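The Dalisay Ferry Ledger Is Finally Readable

I have been waiting on this one since March, so forgive me if I gush a little. 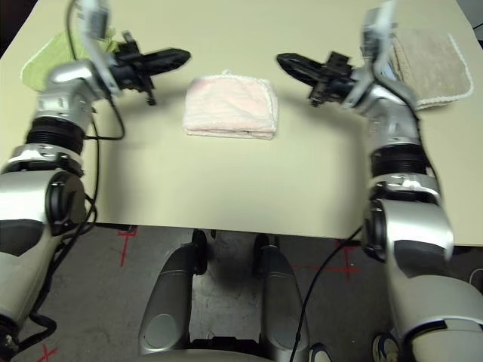 Wilfredo Villanueva wrote in as soon as the first pages went up to say that his grandmother always claimed people paid for the crossing in eggs, and could I please check whether she was making it up. She wasn't! Page 60 has a farmer handing over a dozen eggs and a promise of more "when the hens are willing."

If you're new to this, the ledger is the daily record kept at the old Dalisay landing, back when the river was the only sensible way to get to market from our side of the valley. There was a wagon road over Gruvach Hill, but anybody with a loaded cart and any brains went by water. The ferryman wrote down everybody who crossed, what they brought with them and what they paid, and he did it in the tiniest handwriting I have ever squinted at. The book runs to 602 pages and holds 3,284 crossings. All of them are now typed up and searchable at the Ellow library, upstairs by the map drawers. (Bring a sweater, it's chilly up there.)

My favorite parts are the grumbles. He didn't like geese. He charged double for a piano and then wrote that he should have charged triple. In one wet spring he noted 138 crossings and complained about his boots in nearly every line, and by the end of it I felt awful for him. There's also a schoolteacher who went over every week with a trunk of books and never paid a cent, and he never says why.

Jonalyn Sarmiento did most of the typing and is still fixing place names. The ferryman spelled Gisetti five different ways, so if you're looking for family from there, try whatever sounds close. She'd also love to hear from anyone who knows what a "short fare" was, because it comes up all the time and we're stumped.

The original book stays in its box for now, but you can ask at the desk to see the copies. Notes and corrections can go in the green folder next to the computer.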